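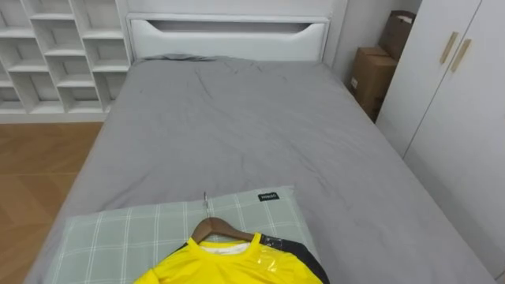 Pirura 卧室工位　设备维护记录
月份：十二月
设备：Drustar 移动双臂平台（右腕检修、头部相机复核）
记录人：Annelies Wieser
复核人：Nathalie Smits

一、检修缘由

上一轮衣物整理任务中，右侧夹爪在夹持衣架挂钩时多次出现滑脱，控制日志内同时有右腕第二轴的跟随误差告警。告警均未达到停机阈值，设备未自行退出任务，但操作人员反映腕部在低速旋转时有间断的停顿感。经与 Nathalie Smits 商定，本次将右腕检修与头部相机外参复核合并进行，检修期间工位停止采集。左臂未见异常，仅作常规清洁，不在本次拆检范围内。

前次检修记录中关于右腕线束的描述过于简略，只写“已固定”，未说明固定位置和弯曲余量。本次按实际操作顺序记录，供后续接手人员参照。

二、停机与断电

08:40　平台驶离床侧，停至充电位，双臂收回至停放姿态。底盘驻车后，由 Clirkura 控制界面下达伺服断开指令，确认各轴抱闸吸合，再拔除动力电源。断电前导出当前参数，存入工位目录，文件备注为“右腕拆检前”。

右臂在断电后由支架托住前臂。停放姿态下肘部并不下垂，但腕部护罩拆除时需向外侧用力，前次操作中曾因未加支撑导致肘轴抱闸承受侧向力。今后拆右腕护罩一律先放支架，此条已请 Nathalie Smits 补入工位规程。

三、右腕拆检

09:05　拆除腕部护罩。护罩内侧积有浅色纤维，以靠近出线口处最多，应为衣物和床品的绒毛。用软毛刷和吸尘器清理，未使用压缩空气，避免将纤维吹入编码器侧。

09:20　检查线束。第二轴转至行程末端时，线束在出线口处被绷直，护套表面有一段磨亮的痕迹，尚未露出芯线。原固定扎带的位置过于靠近夹爪法兰，腕部旋转时几乎没有可供弯曲的余量，这与日志中告警集中出现在大角度旋转阶段相吻合。

处理方式如下。剪去原扎带，将固定点后移至护罩内的第二个线夹，并在两固定点之间留出一段松弛弧。磨亮处包覆编织护套，两端以热缩管收口。手动缓慢转动腕部，由一端行程至另一端，观察线束在全程内既不绷直，也不与护罩边缘接触。Nathalie Smits 在旁另行看过一遍，同意封装。

法兰螺钉有一颗力矩偏低，已按厂方手册规定重新拧紧，并以油漆笔画线标记。其余螺钉逐一核对，未见松动。减速器端面无渗油。编码器接插件拔下检查，针脚无变色，重新插接后锁扣到位。

四、夹爪

09:50　拆下右侧夹爪的两片指垫。靠近指尖部分已磨出浅槽，走向与衣架挂钩的横向一致。挂钩为细金属件，与指垫的接触面很窄，反复夹持后槽会逐渐加深，夹持时挂钩便顺槽滑动。滑脱现象与此直接相关，线束问题只是叠加因素。

换用 Peeters 供货的备用指垫。新指垫硬度略高，表面纹理较细。安装后左右指尖有轻微错位，松开基座螺钉重新对齐，闭合时指尖平齐。库存备用指垫尚余 3 片，不足以完成左右夹爪的整套更换，已向 Peeters 询价补货，交期未确认。

夹爪开度传感器重新标定：空载全开、空载全闭各记录一次，写入控制器。夹持力设定维持原值，未作调整。Nathalie Smits 曾提出适当降低夹持力以减缓磨损，本人意见是在新指垫的磨损规律明确之前不宜同时改动两项条件，此事暂缓。

五、上电与回零

10:30　恢复动力电源，控制界面启动正常，无遗留告警。右臂逐轴点动，低速，仅在无障碍的空间内进行。第二轴往返 4 次，停顿感未再出现，跟随误差曲线平滑。

右腕回零后，零位标记与刻线对齐。夹爪法兰未拆离末端，理论上工具坐标系不受影响，但指垫更换后指尖位置有变，故重新测定工具中心点。第一次测定的残差偏大，复查发现标定针的夹紧螺钉未拧到底，重新夹紧后再测，残差落入容许范围，结果已保存。第一次的数据作废，未保留。

六、头部相机复核

11:15　拆检过程中未触碰头部组件，但外参上一次复核距今已久，借停机一并进行。镜头以无尘布蘸专用清洁液擦拭，镜头罩内侧有一处指印，已清除。云台俯仰轴与偏航轴回零，锁紧状态正常。

外参复核采用标定板，分别置于床面近端与衣柜门前。床面一侧结果良好。衣柜一侧首次结果有偏差，经检查，标定板倚靠柜门放置时上缘略向后倾，改用立架后结果与床面一侧一致。结论为外参无须更新，沿用原值。

需要注意白色区域的曝光。床头板、搁架、衣柜门和后墙均为白色，自动曝光易受其影响，床上深色衣物的细节因此偏暗。黄色上衣下方的黑色衣物即属此种情况，在预览中与阴影难以区分。现将曝光测光区域设在床面近端，不再取全幅平均。设定修改后，黑色衣物的边缘可以辨认，白色区域略有过曝，但衣柜把手的轮廓仍清楚，能够满足任务要求。

另有一处与反光有关。黄色上衣肩部附有透明塑料膜，膜面高光较强，深度数据在该处容易出现空洞。此次未对膜作任何处理，仅在 Clirkura 中为深度图启用了空洞标记，使抓取规划避开无效区域。抓取点仍以衣架为准。

七、工位布置核对

12:00　设备返回工位之前，对照布置要求逐项检查现场。

床：床面为浅灰色覆盖物，中部有自然褶皱，不要求抻平。床的位置以地面定位标记为准，未发生移动。

枕头：浅灰绿色底、白色细格纹的长方形枕头横放于床的近端，黑色小布标（字样 MINISO）位于枕头右上角附近。布置时以布标位置判断枕头方向，此法比测量边缘更为方便，建议写入布置说明。枕头略有偏斜，属允许范围。

衣架及衣物：中等棕色木衣架平放在枕头上，金属挂钩朝向床头一侧，黄色短袖上衣挂于其上。挂钩须平贴枕面，不可立起，否则新指垫的接近方向需要另行示教。

搁架：位于床左后方，各格保持空置。该处不参与本任务，但其错落的格子边缘曾被用作视觉定位的参考特征，任何人不得在格内临时存放工具。

衣柜：柜门平整，两支黄铜色竖向细把手并列安装，左侧把手稍高于右侧。左右高度差由柜体现状决定，程序中两支把手须各自记录位置，不得以一支镜像推算另一支。前期程序有过此类写法，已于本次清除。

床与衣柜之间：该处通道较窄，靠后墙放有一只棕色纸箱及一只棕色纸购物袋。底盘地图中原先仅登记纸箱，未登记纸袋，而纸袋高于纸箱，手臂自床侧转向衣柜时有可能扫过其上方。已在 Clirkura 中将两者合并登记为一个禁入体，高度取纸袋上沿并加安全余量。物品若需移动，应先更新地图，再允许设备进入。

地面：木地板为斜拼铺设，底盘驱动轮清洁后方可驶入。轮面所沾绒毛已清除，防撞条功能逐侧按压测试，触发与复位均正常。

八、试运行

14:10　首次以降速模式执行。Nathalie Smits 持急停装置站在床尾外侧，本人在控制台监看右腕曲线。试运行内容仅包括接近、夹持挂钩、提起、保持和放回，不包括开启柜门及挂入衣柜。

首次夹持位置偏向挂钩弯曲段，提起后衣架缓慢转动，衣物下摆尚未离开床面即中止，由程序放回。夹爪未滑脱，指垫无可见压痕。转动的原因在于夹持点距衣架重心的延长线过远，与本次检修内容无直接关系。将夹持点移至挂钩直段，接近角相应调整。

第二次起，衣架提起后姿态稳定。连续执行 2 轮，夹持、保持、放回均完成，右腕第二轴未出现告警。随后恢复常用速度，再执行 3 轮，曲线与降速时形状一致，峰值有所上升，在允许范围之内。常用速度下，衣架落回枕面时有轻微弹动，枕头随之移位，故在放回段末尾单独加入减速，移位现象消失。

每轮结束后均检查线束。松弛弧未触及护罩，编织护套收口处无位移。试运行全部结束后再次打开护罩查看，内部干净，扎带无滑动。

15:30　导出检修后参数，与拆检前参数比对。差异项为右侧工具中心点、夹爪开度标定值、相机测光区域、深度空洞标记、底盘禁入体，以及挂钩夹持点与放回段速度。未发现计划之外的变动。

九、遗留事项

左侧夹爪指垫尚未更换。目测磨损轻于右侧，暂可继续使用，每次开工前应检查指尖部分有无沟槽。补货到达后双侧统一更换，并重新测定左侧工具中心点。

右腕线束的新固定方式尚未得到 Drustar 服务部门的书面确认。已将拆检说明与线束走向草图一并发出，答复之前不对同型号的其他设备作相同改动。

开启柜门与挂入衣柜两段程序须在复测把手位置后恢复使用。Nathalie Smits 负责复测，完成前此两段在任务列表中保持禁用，操作人员不得自行解锁。

绒毛进入腕部护罩的问题未根本解决。可考虑在出线口增设软质防尘圈，但防尘圈可能限制线束活动，需先以废旧护罩试装。在此之前，护罩内部清洁改为每周进行，由当班人员在维护登记表上签字。

曝光设定只在日间照明条件下验证过。傍晚开灯后是否仍适用，待当班人员采集测试数据后另记。

十、复核意见（Nathalie Smits）

已核对参数差异清单及试运行曲线，同意设备恢复至夹持与放回任务。第四节所述夹持力一事，本人保留意见，请在补货到达后安排对比，比较期间其余设定保持不变。第七节关于把手不得镜像推算的要求，请同步通知编写左臂程序的人员，左臂侧的旧版本尚未检查。

底盘禁入体已在控制台上查看，轮廓正确。名称请由“纸箱”改为“床柜间物品”，以免日后只移走其中一件时误删整个登记。

16:05　名称已改，地图重新下发，设备停回充电位。左臂旧版程序移交 Nathalie Smits 检查。

Annelies Wieser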